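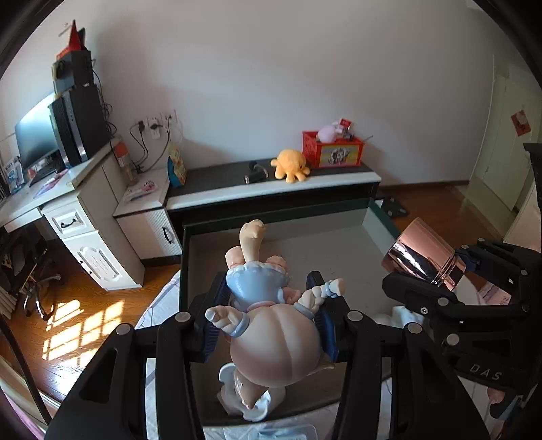
A bed is the worst surface in the house for sorting small things, a reader commented after our March issue: it is soft, it slopes towards whoever leans on it, and it is needed again by bedtime.

The storage planner we spoke to in Trevotton accepts the first two points. The third she counts in the bed's favour. She fits out bedrooms for Witkowska and wrote the small-object section of its Meteo guide, a set of working notes on rooms used for sleeping, desk work and keeping collections.

"The bed is the only large flat area in most small bedrooms," she said. "The desk has a monitor and a keyboard on it. The floor is a walkway. You can clear a bed by pulling the pillows off, and you have to finish because you want to lie down."

Her method starts with an open container, rectangular, with walls low enough to see over. It sits on the quilt and stays there. Items go in from the bed, and nothing is taken out again until the quilt is clear. She sets 36 minutes for one pass and stops when the time is up, whatever is left.

We asked about the softness. A glossy figurine with a large head will not stand on a quilt, she said, and there is no point in trying. Weight at the top and short feet mean it goes over as soon as the cloth moves. She lays such pieces down from the start, and in the container she puts the widest part lowest. Braids, ears, tails and other projections should point into open space, with no load on them.

"People pick them up by the bit that sticks out," she said. "Take the body or the head. The join at a thin part is where the moulding is weakest."
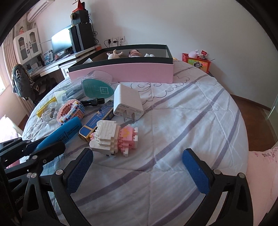 Models made from very small blocks are a separate case. They come apart under side pressure, and a fold in a quilt is enough to lever a piece off. The guide asks for them to be moved early, before anything heavy is put down nearby, and to be lifted from the largest solid section.

Mains adapters are the usual offender. "An adapter is dense and it has metal prongs," she said. "Next to a block model or a painted face it does the damage. I take all the electrical items off the bed and put them at the desk, where they get used." She does not keep an adapter with figurines even for one night. If the device it belongs to cannot be found, the adapter gets a paper tag with the date and goes in the desk regardless.

Long, narrow boxes she treats as containers that happen to be printed. If empty, they are flattened or used for pens. If full, they lie along the wall of the tray. Stood on end, they tip.

The guide works with 3 groups: display, use and hold. Display is for the shelf. Use covers whatever is wanted in the week, such as a compact, a hair band or a charger. Hold is everything else, and it goes into an under-bed drawer with an internal depth of 400 millimetres. She would like to drop the hold group from the next edition, as it fills faster than it empties. Her colleagues disagree, and it remains for now.

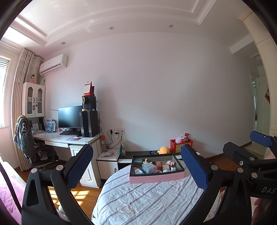
Lids cause more trouble than she expected when she began. A round lid without its pot looks like a finished object and tends to be put away as one. Her rule is that loose lids go in a corner of the container on their own and are matched at the end. Clear plastic boxes are left open until then as well. A closed box is assumed to be sorted, and often it is not.

On the desk she is less strict. She asks for the keyboard drawer to run its full travel without touching anything, and for the top of a computer tower to be left alone if the vents are there. Where they are elsewhere, a calendar or another light item may stand on it.

We put it to her that the whole procedure is slow for a tray of toys and pots. She agreed. A second pass is normally needed within 2 days, and it is shorter.

"You can do it faster by tipping everything into a bag," she said. "Then you own a bag."

The Meteo notes on shelf spacing will be covered in a later issue of Sandeo, along with readers' questions on drawer runners.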